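The pads come off first

On the bench at Priveck's Bostport workshop there is a shallow tray with a cloth in it, and on the cloth, most Monday mornings, are the rubber fingers from the week before. Jenő Farkas turns each one over under the lamp and bends it back with his thumb. If the texture has gone shiny near the tip, it goes in the bin.

"You can feel it before you can see it," he says. "By the time you can see it, you've had two days of bad grips."

Farkas looks after the hand-held grippers that Priveck uses to teach its sorting arms. The arms themselves work at the Somogyi transfer station in Midton, picking light rubbish off a slow belt. Before an arm can pick up a crushed packet or a paper bag, people have to do it many times with a tool that has the same fingers and the same reach, while a camera on the tool records each go. A set of recordings for one kind of rubbish runs to 3,000 picks. The tools get dropped, knocked on table edges and squeezed much harder than they need to be.

His routine takes 60 minutes for a pair. The pads come off, then the arms. He cleans the pivots with a dry brush and puts the screws back by hand, then nips them up with a small driver until the arm swings freely but doesn't rock sideways. Too tight and the operator's hand is sore by lunch. Too loose and the two fingers close past each other, and thin things like film wrappers slip through.

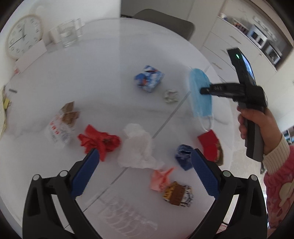

Two grippers at work over a table of wrappers, tissue and paper. The one at right holds a disposable face mask.

Soft items show up a badly set tool faster than anything else, Farkas says. A box will sit between two crooked fingers well enough. Tissue won't, and neither will a mask, which folds up on itself and has loops that catch on whatever is nearby. He keeps a bag of both in his drawer and tries every gripper on them before it goes back out. The test is 100 picks. He writes down the misses and what was being picked up at the time.

The camera mount gets its own check. A mount that has shifted by the width of a fingernail will still give a clear picture, and the trouble only turns up later, when an arm in Midton reaches a little to the left of everything. That happened in March, and it took the team most of a week to trace it back to one screw on one tool. They threw out 513 recordings. Every mount now has a line of paint across the join, and if the two halves of the line don't meet, the tool stays on the bench.

The arms at Somogyi get the same pads, from the same batches, and Farkas drives out to change them himself. He has tried a harder rubber that lasts longer, but it was poor on plastic film and he went back to the old one. A softer compound is on order. He plans to fit it to one pair of hand tools first and leave the arms alone until he has seen how the pads look after a fortnight.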